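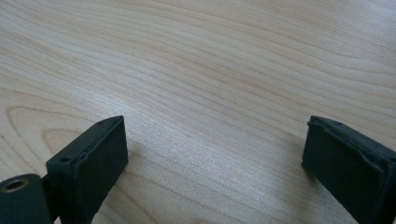 Vorkari 사이드보드 계획표 만드는 법

Vorkari 구축전 대회에 나가면 첫 게임보다 사이드보드를 한 뒤의 게임을 더 많이 하게 된다. 그런데 연습은 대부분 첫 게임 위주로 하고, 교체는 대회장에서 그때그때 정하는 사람이 많다. 이 글은 대회 전에 상대 덱별 교체 계획을 표로 정리하는 방법을 다룬다. 기본 규칙과 덱 구성은 알고 있다고 가정한다.

준비물

덱 리스트, 종이와 펜, 그리고 최근 한 달 정도의 대회 결과가 있으면 된다. 스프레드시트로 해도 되지만 처음 한 번은 손으로 쓰는 편이 빠르다. 칸을 지웠다 다시 채우는 일이 많은데, 화면에서는 이전 안을 자꾸 덮어쓰게 된다.

1단계. 상대할 덱을 고른다

현재 세트에 카드가 351장 있으니 만들 수 있는 덱은 많지만, 표에 넣을 덱은 6종이면 충분하다. 지역 대회에서 실제로 자주 만나는 순서대로 적는다. 해외 대회 상위권 목록을 그대로 옮기면 우리 동네 환경과 맞지 않을 때가 있다. 내가 다니는 매장에서는 해외에서 거의 사라진 묘지 재활용 덱이 2월까지도 꾸준히 나왔다.

고르기 어려우면 유형으로 묶는다. 빠른 공격 덱 둘, 중속 덱 둘, 컨트롤 하나, 콤보 하나 정도가 무난하다.

2단계. 뺄 카드부터 적는다

보통은 넣고 싶은 카드를 먼저 생각한다. 그러면 넣을 카드는 여덟 장인데 뺄 카드가 네 장밖에 없는 상황이 생긴다. 순서를 바꿔서, 각 상대를 놓고 메인 덱에서 가장 약한 카드를 먼저 표시한다.

표시 기준은 간단하다. 그 카드를 첫 손패에서 봤을 때 반갑지 않으면 후보다. 컨트롤 상대의 소형 제거 주문, 공격 덱 상대의 5코스트 이상 드로우 카드가 대표적이다. 확신이 서지 않는 카드는 옆에 물음표를 달고 넘어간다. 물음표는 연습 게임에서 확인한다.

3단계. 넣을 카드를 맞춘다

뺄 카드 수가 정해졌으면 같은 수만큼 사이드보드에서 채운다. 여기서 숫자가 맞지 않는 줄이 나온다. 뺄 카드가 더 많으면 사이드보드에 그 상대를 위한 카드가 부족한 것이고, 넣을 카드가 더 많으면 그 자리를 다른 상대에게 돌려도 된다.

한 상대에게 6장 넘게 바꾸는 줄은 다시 본다. 그 정도로 바꾸면 덱의 원래 계획이 흐려지는 경우가 많다. 특히 시너지 덱은 핵심 카드 한두 장이 빠지는 것만으로 나머지 카드의 가치가 크게 떨어진다.

4단계. 선공과 후공을 나눈다

한 줄로 끝내지 말고 선공 칸과 후공 칸을 따로 만든다. 모든 상대에 대해 나눌 필요는 없다. 대개 빠른 공격 덱과 미러전에서만 차이가 난다.

예를 들어 내 중속 덱은 공격 덱을 상대로 선공일 때 2코스트 방어 생물을 네 장 모두 유지하고 느린 장비를 뺀다. 후공이면 3코스트 생물 중 둘을 더 빼고 값싼 제거 주문을 넣는다. 후공에서 3코스트 생물을 내려놓을 때쯤이면 이미 체력이 위험한 경우가 많았다.

5단계. 바꾼 뒤의 덱을 펼쳐 본다

표만 보면 멀쩡해도 실제로 펼쳐 놓으면 이상한 덱이 있다. 상대별로 교체를 마친 덱을 코스트 순서로 늘어놓고 다음을 확인한다.

- 총 장수가 맞는가
- 초반에 할 행동이 충분한가
- 게임을 끝낼 카드가 남아 있는가
- 자원 색 비율이 바뀐 카드와 맞는가

세 번째 항목에서 자주 걸린다. 컨트롤을 상대로 방해 카드만 잔뜩 넣고 나면 이길 수단이 거의 없는 덱이 되어 있다. 네 번째에서 걸리면 사이드보드에 자원 카드를 한 장 넣는 것도 방법이다.

6단계. 교체 후 상태로 연습한다

연습 상대에게 처음부터 사이드보드를 한 상태로 하자고 부탁한다. 상대도 바꾸고 나도 바꾼다. 한 상대당 선공과 후공을 번갈아 최소 네 게임은 해 보고, 물음표를 달았던 카드가 손에 들어올 때마다 좋았는지 나빴는지 기록한다. 이긴 게임에서도 기록해야 한다. 진 게임만 적으면 불운했던 카드가 전부 빠져 버린다.

같이 연습하는 Attila Medve는 손에 끝까지 남은 카드만 따로 적는다. 나도 따라 해 봤는데 뺄 카드를 찾는 데는 이 방식이 더 편했다.

대회장에서

표를 볼 수 있는지는 대회 규정에 따라 다르다. 게임과 게임 사이에 짧은 메모 확인을 허용하는 대회가 있고, 금지하는 대회도 있다. 모르면 첫 라운드 전에 심판에게 물어본다. 허용되더라도 게임 도중에는 꺼내지 않는다.

교체할 때는 사이드보드 전체를 메인 덱과 섞은 다음 빼는 것이 좋다. 바꾼 장수를 상대가 알 수 없다. 매치가 끝나면 바로 원래 덱으로 되돌리고 장수를 센다. 다음 라운드에 잘못된 덱으로 시작하면 게임 패배를 받을 수 있다.

표에 없는 덱을 만나면 가장 비슷한 유형의 줄을 쓴다. 교체할지 말지 애매한 카드는 그대로 둔다.

표를 고치는 시기

대회가 끝난 날 저녁에 만난 덱과 실제 교체 내용을 옆에 적어 둔다. 며칠 지나면 무엇을 뺐는지 기억나지 않는다. 같은 줄에서 두 번 이상 계획과 다르게 바꿨다면 그 줄을 새로 쓴다. 새 세트가 나오면 2단계부터 다시 한다.

관련 글
Vorkari 첫 손패 교체 기준 정리
중속 덱 미러전에서 선공을 고르는 경우
덱 등록 용지 작성할 때 자주 하는 실수
Dorottya Bozsik의 컨트롤 덱 리스트 해설
지역 대회 결과 모음: 2월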